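The Robot That Aced Its Own Exam

Marlina Ngui has a number she no longer likes to say out loud. It's 53, the percentage by which her team's new training method beat the old one at picking things up off a table. The trouble is where the table was. It was in a computer.

Her lab at Todmont built a simulator called Skullum, which deals out rooms the way a casino deals cards. Walls, floors, furniture and clutter all get swapped between runs. A control program named Hitov then has to reach in and grab what it's told to grab. It practiced in 740 of these made-up rooms before anybody graded it.

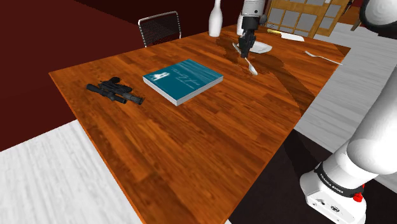
The pitch is that a machine raised on enough odd rooms will stop caring about the room. Change the wallpaper and it should still find the fork. I've heard versions of this for years, and I wanted to know who wrote the test. Ngui's group did, with the same software that made the practice rooms. A student who helps print the exam ought to do well on it.

To her credit, she didn't argue. On a Friday in April she showed me the part of the paper most people skip: a trial on real hardware, with 6 objects and 3 tries at each. Hitov still came out ahead, by a margin so thin that one lucky grasp could account for it. Thin spoons and forks gave it fits – a small error in height and the fingers close on air.

A rival group at Wei plans to rerun the work with its own rooms and its own objects. Ngui has sent them the code. I'd wait for their table of results before buying anything that promises to set mine.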